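Board index > Off topic > Hobbies and games

Topic: Learning the last layer without memorizing everything

kassa81
Wednesday, August 28, 2024

Hello all. I solve the cube since May with the beginner method from a booklet, and my average is now 81 seconds. My problem is the last layer. I know the algorithms, but I must say them in my head like a poem, and if somebody speaks to me I lose my place and have to start from the first cross again. How did you get past this? Is it better to learn the full set for the last layer now, or first become fast with the few I have?

Stindau_Pete
Stay with the few you have. I see this at our club in Drirnalbridge all the time, people learn 20 new cases in a week and then they are slower than before. Two-look first. Full set when you are under 30, and not one day earlier.

monimum
I disagree with Pete. If you learn the slow way well, you have to unlearn it later. I started the full permutation set when I was at 64 seconds and it was fine. One new case every second evening, written on a card by the kettle.

Stindau_Pete
You also practice two hours a day. kassa81 did not say he has two hours a day.

kassa81
I have maybe 18 minutes, on the bus. So no timer and no table, only hands.

Kidus Gebremichael
English is my third language, so please excuse my mistakes. I think the question of how many algorithms is the smaller one. The poem is the bigger problem. I had the same - I counted the letters R, U, R', U' and my hands waited for my head. What helped me was to do one algorithm very slowly, with eyes closed, until the fingers knew where they go. Then I did it while listening to the radio news. When I could repeat the news afterwards, I moved to the next algorithm.

Also put the cube down on the table between attempts and take your hands away from it. If you keep holding it, you always begin from the same grip and you learn only that grip. 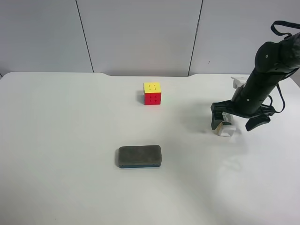
The cube on the white table.

monimum
The radio idea is good, I will try it. I am not sure about closed eyes. You need to look for the next case while the hands are turning, no?

Kidus Gebremichael
Yes, but later. Closed eyes is only for learning the movement. For looking ahead I use open eyes and a very slow speed, with no stops. These are two different exercises and I would not mix them in one evening.

Stindau_Pete
On this I agree with Kidus. I still say two-look first.

kassa81
Thank you, everybody. I will stay with two-look until winter and do the slow practice on the bus. Does lubricant make a difference with a cheap cube, or should I save the money for a better one?

monimum
Save the money.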